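How I wrap a glass now

16 May 2022

In my first language we have one word for "to pack" and "to wrap," so for many years I thought they were the same work. When we moved from Nolcombe to Landeg, 335 miles in a hired van, I learned the difference from a box of broken glasses. I had packed them very well. The box was full, the lid closed flat, I was proud of the tape. But I had wrapped them badly, with one loose turn of bubble wrap for each and nothing inside, and when I lifted the box at the new house it made a sound like a drawer of spoons.

Most of them were from the market and I was not too sad. Two were from the Ikik set my aunt gave us, the thin ones with the lines cut from top to bottom, and for those I was sad for a long time. My husband still drinks from the one that survived and I still look at his hands when he does it.

Since then I read about wrapping more than a normal person should, and I also asked. Hywel Gethin, our neighbor on the stairs, worked many years in a shop which sent china by post, and he let me stand in his kitchen and practice on his cups until I stopped making him nervous. I write down what I learned, because in October my sister moves and she has already asked me on the phone three times.

The first thing is the size of the sheet. I always cut too small. Hywel lays the glass on its side at the edge of the sheet and rolls it once without cutting anything, only to see. Then he rolls it one more time, and there he cuts. At the top and bottom he wants enough left over to fold in, as much as the glass is wide. It looks like a waste, but the small pieces I was saving went all into the trash in the end.

The second thing is the bubbles. I had a small quarrel about it with Alun Gwilliam, who is a friend of Hywel and came for tea in the middle of my lesson. Alun says bubbles outside. Hywel says bubbles inside, against the glass. They were both quite sure and the tea got cold. I do it Hywel's way, mostly because it was his tea, and also the flat side outside takes the tape better and comes off clean.

Then the pressure. This was hard for me. I like things tight, I pull my shoelaces tight, and I was rolling the wrap so strong that the bubbles became flat before they could help anybody. Now I hold the sheet with two fingers where the fold begins and let the glass turn by its own weight. If the roll springs open a little when I take my hand away, it is fine, the tape will hold it. One piece of tape along, one across. With cut or ribbed glass I put tissue paper first, and some also inside the glass, pushed down softly with a spoon handle.

A vase with a narrow neck is another story. The neck wants its own strip of wrap, turned around until it is nearly as wide as the body, and only after this the big sheet around everything. I did not believe in the strip before. Now I do it even for bottles.

And please put a cloth on the table. On a bare table the glass runs away from you, and a folded tablecloth under it is even better. My sister has the good oak table from Drumetti, the one with the slippery finish, and I can already see where her glasses will go.

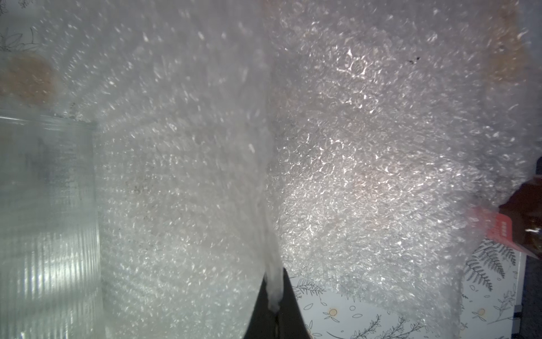
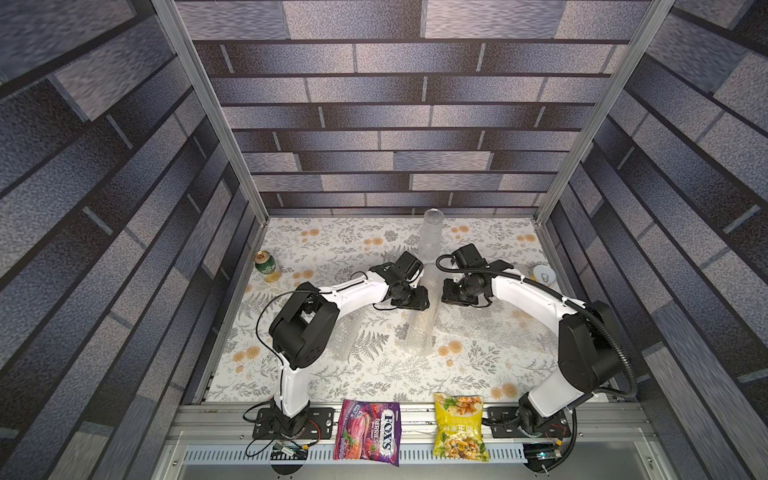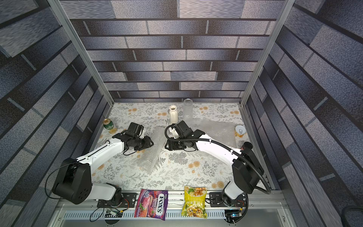 Bubble wrap on the cloth with the leaves and flowers. In the first picture the ribbed cup is behind the plastic.

The ribbed glass is what I would give a beginner to practice with. The lines help your fingers to hold it, and through the wrap they are still easy to see. A ribbed vase I would do after it, and for a can of drink I would use no wrap at all, although my sister will ask me, I know her.

A full lesson with one glass took me 15 minutes the first time, and Hywel did not say anything about it. Now I am faster — maybe not fast. In the box I stand the glasses up, never lying, with crushed newspaper on the bottom and in every hole, and heavy things go in another box with its own bad luck. I shake the closed box a little before I tape it. If I hear something, I open it again.

One question I have still not solved is what to do with the used wrap. I keep it in a bag behind the door and the bag has become bigger than the vacuum cleaner. If somebody in Landeg is moving this summer and wants it, please write to me under this post and come with a car.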